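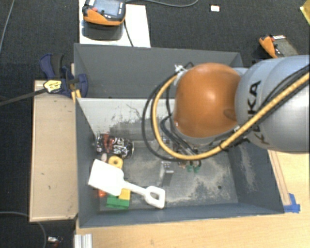 Orange, gray and one big loop of yellow hose

OK, Gundcombe people, coffee news! The old bakery corner on the Drenden side is getting a cafe again. Doors open in February, 6:30 in the morning, and yes I have already set an alarm.

It's called Barrientos and the owner is Iara Acuña, who used to run the cart outside the Ludosham train station. If you ever had her cinnamon thing with the oat milk you know why I'm yelling.

I stopped by and she let me try the house roast – darker than the cart stuff, kind of chocolatey, I'd drink it black and I never drink it black.

Seats for 30, plus 4 stools along the window. She kept the old bakery counter (the one with the chipped corner!!) and painted everything else green.

Food is small to start. Egg sandwiches, banana bread, a soup at lunch. She wants to do empanadas later but the oven is still waiting on an inspection.

Someone asked about parking – the lot behind the pharmacy is free before 9, after that you're hunting on the street like the rest of us.

No laptops at the window stools, she was pretty firm on that. Tables in the back are fine and there are outlets.

Still looking for a weekend barista, so if your kid needs a job, go knock.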